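Tretik Data Collection: Progress Report to Fevuser
October 16, 2020
Prepared by Henrik Stüber

This report covers work since April on the demonstration set for the Tretik placement model. Bożena Czerwiński ran the collection at our Skurkesthorpe workshop. I handled the review and the storage.

We have 1152 accepted demonstrations. They come from 39 sessions, all recorded with the hand-held gripper. Eight operators took part, two of them new to the tool. Each operator had a practice session first, and practice recordings are not part of the total.

The work plan asked for starting positions that could be repeated from one session to the next. In the spring we used tape on the bench, and it moved. We now draw the layout on a white surface in pencil, with small marks in color where we need them. The operator begins with the fingers open over the drawn lines and then goes to the object. Redrawing a layout takes a few minutes, and Bożena keeps a tracing of every one in use.

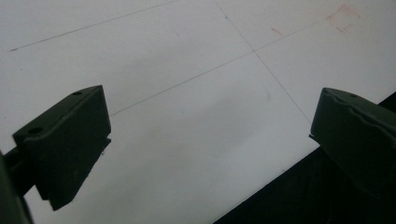 Collection: Layouts and Recording

The crossed pencil lines are the reference for a layout. The red marks are pale under our lighting, and we will go over them with a darker pen before the next round — the blue ones too, where they are no more than a dot. The pencil is to stay as it is. We do not want the model to lean on heavy lines that will be missing at the Lương site.

Review has been slower than planned. Every recording is watched once at full speed and rejected if the operator pauses for long or if tracking is lost. Most of the rejected recordings were tracking losses close to the bench. We changed the calibration routine in response and will report on the effect next time.

Still open: recordings on a dark surface, and left-handed operators. We ask Fevuser to confirm that the remaining equipment money may be spent on a second gripper. With one tool, only one person can record at a time.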